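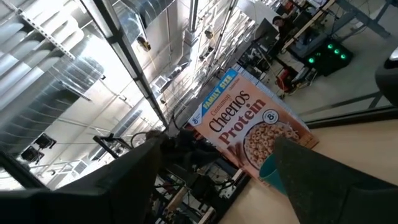 Check the force limit first, said a reader going by Pulum when I moaned about my crushed cereal boxes last post. Good call, except the limit was fine! I went through 281 grasps in the log and the squeeze never went over what I'd set.

The fault was in the wrist cable. Past a certain tilt the Millska driver lost the finger position for a moment, assumed the gripper was wide open, and closed again on whatever it was holding. Cups didn't mind. Cardboard did, 7 times.

I've rerouted the cable with more slack and made the driver stop dead on a lost reading. Around 4 hours of running since, no repeats. Next up is the e-stop delay, and I can't wait to dig into that one.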